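What I did with my spring: the lamp task

I've been promising a proper post on the lamp work since January, and the kettle is on, so here goes. If you're new to the blog, I spend my days at Jeritby collecting examples for Tumen, which is our name for the model that is (slowly, bless it) learning to do household jobs with two arms. It learns by copying, so somebody has to drive the arms through the same little job over and over, and for most of this season that somebody has been me.

The job is changing a light bulb in a table lamp. You'd think it would be dull by the hundredth go, and some afternoons it is, but I've grown fond of it. Our target was 1080 good runs and we finished on 1040, with another 227 set aside because I'd dithered halfway through or let the arms wait too long. I used to bin those straight away. Now we keep them in a folder of their own — Tumen may well have something to learn from my dithering, and it's a comfort to think so!

The thing I'd pass on to anybody starting out is to move the clutter. My first 614 runs had everything in nearly the same spot, and the model learnt the spot beautifully and the lamp hardly at all. After that I shuffled the plant, the bowl and the cable between runs, and let people wander about behind the table as they pleased.

The lamp table at Jeritby, with the plant and the blue and white pot keeping it company:
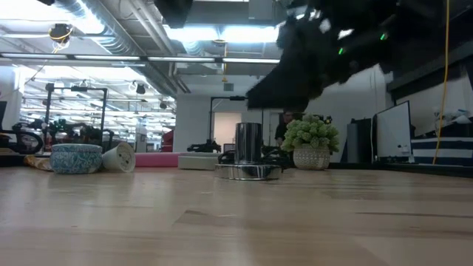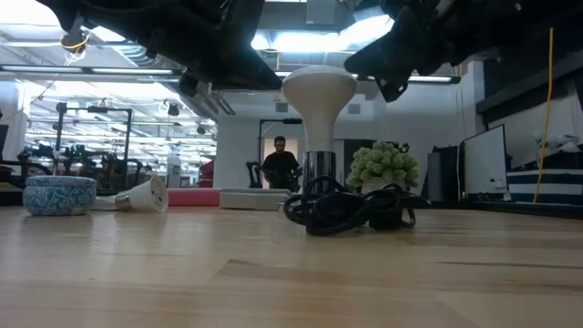 What's next

Sorensen, our sorting software, needs a good tidy before I label anything else, and then we start on Rarano, the cupboard task. I'm told it involves hinges. I've bought new wrist supports and a larger teapot, and I'll write again once I've managed a full day of it without muttering at a door.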